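Skivik Hand-Held Gripper Pair
Planning and ordering page

Sold by Plevberg. Page updated Wed 26 February.

The Skivik is a parallel gripper that a person holds in the hand. It is sold in pairs, left and right, for teams who want to record two-handed work before they decide on robot arms. Many customers ask us first for a price on arms. We usually advise to start with the hand-held pair, and to learn which tasks are worth the bigger budget.

Thin and clear parts are a good test for any gripper. The opening must be narrow and the finger must reach the edge without pushing the part away. Foam pads help with this, but they are a wearing part and must be in your budget from the first day.

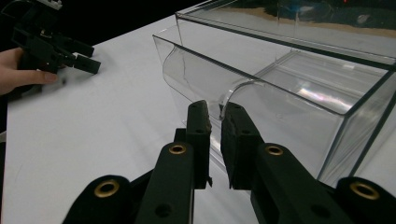 Foam-padded fingers at the front edge of a curved clear sheet. The pads have rough edges along the top.

What is in the set
Two grippers, left and right
4 spare foam pads
Printed setup guide

What is not in the set
Table, work parts and containers
Computer and storage
Arm adapter (ask for the Waten adapter, which is quoted separately)

Pad replacement
The pad set costs 12 dollars. Please change pads in both fingers at the same time. If only one is new, the grip goes to one side and your recordings will not match each other. Customers who handle sharp plastic edges should order extra sets together with the grippers, as shipping for one small bag is expensive.

Planning the work place
Choose a table where the operator can rest both hands at the near edge between tasks. A plain white cover makes the edges of most parts easier to see, but clear plastic will still give reflections, so try your lamps before you fix them. Leave free space behind the table for racks and stands, and plan the cable path before the first session. Cables should hang down at the sides of the hands and never cross the work area.

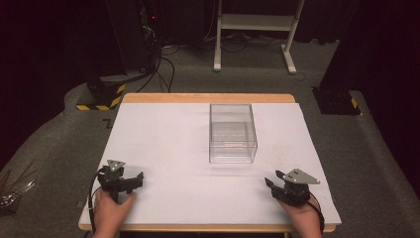
Both grippers at the near edge of the table, with a clear open-topped box farther back.

Price
One gripper: 200 dollars
Each gripper when ordered as a pair: 189 dollars
Taxes and shipping are added at checkout. Schools may pay by invoice.

Delivery
Pairs in stock leave our Thevar warehouse in 4 working days. The next production run is planned for November, and orders above our stock will wait for this run. If your budget year closes before then, write to us and we can prepare the invoice early.

Contact
Quotations and invoices: Gopinath Annamalai
Technical questions, adapters and pads: Muthu Chacko
Please write the number of pairs and your delivery country in the first message.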